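Ziltora Hall Storage and Surfaces Project
Final report, Stulbridge College, Department of Interior Studies

4. Surfaces and finishes

The project examined the worktops and shelving in the shared workroom at Ziltora Hall, which is used by 124 students during term. The room was refitted four years ago and its surfaces are cleaned twice a day. Complaints about marks and poor lighting had been received by the hall office, and the department was asked to recommend a finish for the next refit.

Two finishes were compared: the pale grey supplied by Garnevari and the white supplied by Mfinanga. Sample boards measuring 300 mm by 496 mm were fixed beside the main worktop and left in ordinary use from February until June. Users were invited to complete a short form, and 271 forms were returned.

The grey finish was preferred for general work. Respondents found that dark objects stood out well against it and that it produced less glare in the late afternoon. The white board was considered brighter — a point in its favour for the north end of the room — but it needed more frequent wiping.

The department recommends the grey finish for worktops and the white for the upper shelves only. Costs are set out in Appendix B.
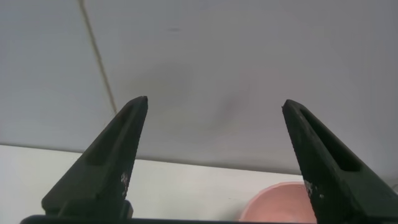 5. Limitations

The trial covered one room and two finishes. Winter lighting was not assessed, and the forms did not ask how long each user had spent at the worktop.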